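Is the Flirnetura open day worth it if you know nothing about robots?

Hudeo
My sister and I are thinking of going to the Flirnetura robotics open day on Sunday, October 19, 2025. Neither of us works in anything technical. Do they run real demos, or is it people in matching shirts handing out brochures? Also, is the parking as bad as I've heard?

Funadis
Parking is bad. Take the bus.

Demchenko
I went to the one in March and had a great time, and I sell flooring for a living, so don't let that part worry you. You get split into small groups and walked through 3 stations. The first is mostly a talk (bring coffee). The second is the big arm behind the fence stacking boxes, and it's louder than you'd think!

My favorite was the third – the simulator room. They have the arm running on a big screen, and the guide explains that they try every job in there before a real machine gets anywhere near it. Ours was a pick and place job with colored cubes, and she told us it had gone right 97 times out of 100 in the simulator that week. Somebody asked about the other 3 and she pulled up a whole list of them, which I thought was pretty decent of her.

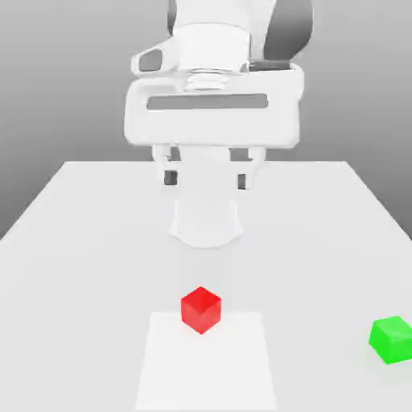
After that they let a few people from the group pick where the cubes would start on the next run. Get near the front if you want a turn, because they only took 5 of us and I just squeaked in.

Wear comfortable shoes, there's hardly anywhere to sit. And go in the morning – by lunch the line for the simulator room went out the door and down the hall. The gift table is skippable unless you really need a mug.

Hudeo
Thank you, this is exactly what I wanted to know! Morning bus it is.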